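School Funding Bill Stalls After House Debate

Saturday, April 7, 2018

A bill that would have changed how the state pays for student busing failed to advance in the House this week after members spent most of an afternoon arguing over which districts would gain and which would lose.

The measure would have replaced the current mileage formula with a flat payment for each student who rides a bus. Districts with fewer than 1,000 students would have been moved to the new system first, with the rest to follow in January.

Supporters said the current formula is slow and hard to check. Districts send in mileage reports at the end of the school year and often wait months for the money. Under the bill, payments would have gone out on a fixed schedule.

Opponents, most of them from rural parts of the state, said a flat payment ignores distance. The Pilham school district, which has 408 students spread over a wide area, would have received $300 per rider. District officials told the House education committee last month that this would not cover the cost of their longest routes.

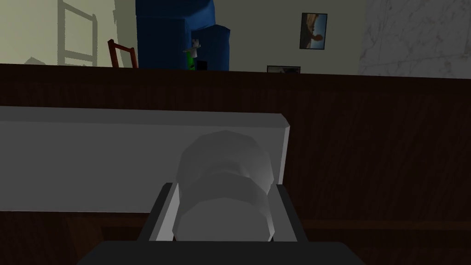

The Bellis district took the other side. Most of its students live close to their schools, and its board passed a resolution in favor of the bill in January. The board said the extra money would have gone toward replacing older buses and hiring drivers, who have been hard to find.

An amendment offered during debate would have added a second payment for students living far from school. It was voted down after members from both parties complained that they had not been given a cost estimate. A motion to send the bill back to committee then passed by 2 votes.

The state education department has not taken a position on the bill. It said in a written statement that any new formula would need time to put in place and that districts should keep filing mileage reports as usual.

Lawmakers from the Prindard area said they plan to offer their own version before the session ends. Their proposal would keep the mileage formula but require the state to pay half of each district's claim in the fall and the balance in the spring.

The House education committee is expected to take up both proposals at its next meeting. Written comments from school boards and residents will be accepted until the day before the hearing.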